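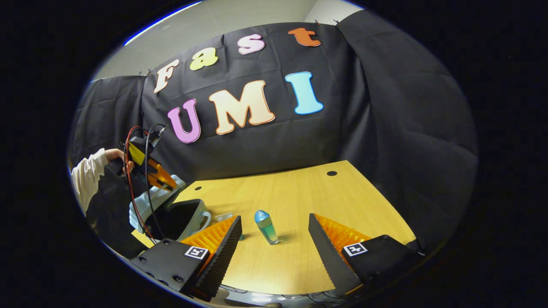

Joyce Masanja replied: Before you change anything else, can you tell me whether the grip width goes jumpy on both devices or just the one? And are you recording at the same time or taking turns? I've read your first post twice and can't tell.

Good questions, sorry! It's just the one. We have two hand-held grippers for the class project, nicknamed Siler and Ogola, and Siler is the one giving us grief. We've mostly been recording at the same time, but I tried Siler alone last night and got the same thing. The width reads fine while the fingers are open, then when I close on something it drops to zero for a moment and comes back. Our script (we call it Trindura, long story) throws out any demo where that happens, so out of 300 demos we kept 100. Ouch.

What I've tried so far:

Restarted everything. No change.

Swapped the cables between Siler and Ogola. The problem stayed with Siler, so I'm letting the cables off the hook.

Wiped the lens and reran the calibration. Maybe a tiny bit better? I wouldn't swear to it.

Next up was going through the closed-grip part of the demos, the handle grabs especially - those are the ones Trindura hates most. 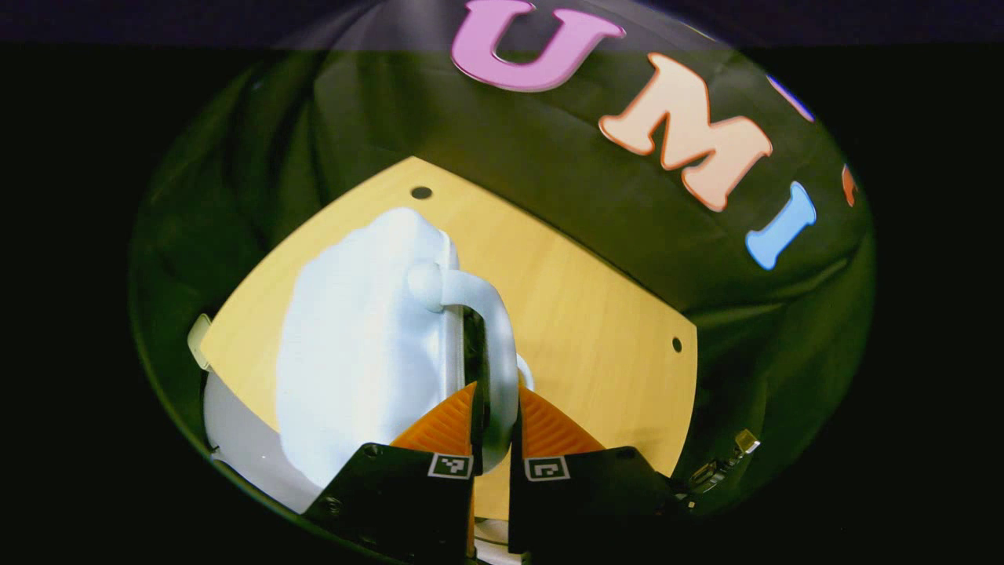

Ticket last updated in March, 4:40 pm

OK, progress! I did what Joyce said and stepped through a bad recording slowly instead of just staring at the graph. The width comes from the little square tags on the fingers, and whenever the number dropped to zero, the script had lost one of them. It was the left one every time. With the desk lamp off, the dropouts nearly went away, so I'm pretty sure I was getting glare on that tag when the finger swung in.

I printed a new pair of tags on matte paper (the old ones on Siler were glossy, and Ogola's were matte already, which I really should have noticed sooner) and stuck them on nice and flat. Then I redid the calibration and ran a short batch with the lamp back on. No zeros!

Still open: the Okcombe laptop, the slow one, drops a few video frames when both grippers record together. I think that's a separate problem, so I'll start a new ticket for it. Please leave this one open until the rest of the team has had a turn with Siler, and if you see a zero, write down which tag went missing.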